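Folding carton

A folding carton is a box made from a single sheet of paperboard that is printed, cut, creased and glued along one seam, then delivered flat to the packer and opened out for filling. It is used for medicines, cosmetics, small electrical goods and dry foods. In everyday English it is usually called a cardboard box, although the trade keeps that name apart from corrugated cases, which have a fluted layer between two flat liners.

Materials

Carton board is graded by weight. Most retail cartons are made from sheets between 250 and 400 grams per square metre; heavier grades, up to about 700, are kept for rigid boxes and display pieces. White board is either bleached all the way through or coated on one side over a grey or brown core. The grain of the sheet normally runs around the box, across the vertical creases, which helps the panels to resist bulging.

Construction

A standard upright carton has four side panels, a narrow glue flap and two sets of end flaps. In the straight tuck pattern both closing flaps fold from the same panel; in the reverse tuck pattern they fold from opposite panels, which saves board when blanks are nested on the sheet. Heavier contents call for a crash-lock base, glued beforehand so that it snaps flat when the carton is opened out.

Tall, narrow cartons are strong under a load from above but easily dented at the sides. Pressure is best applied near the vertical edges, where the crease stiffens the board – the middle of a wide panel gives way first. 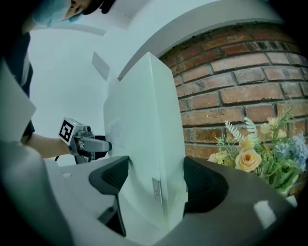

A plain white carton standing upright, with a small label near the lower part of one side.

Labelling

Plain cartons are often stocked blank and identified by a label added at packing. The label is commonly placed low on a side panel, clear of the flaps, so that it stays whole when the box is opened. Labels that run over an edge tend to lift at the crease.

Sizes

Dimensions are given as length, width and height, in that order, measured between creases. The opening is always taken as the top, even where the box is displayed on its side. The Kedumard pattern book, compiled by Sum-yee Kao, lists 43 carton styles, of which 14 are tuck-end types.

See also

Corrugated case
Crash-lock base
Paperboard
Rigid box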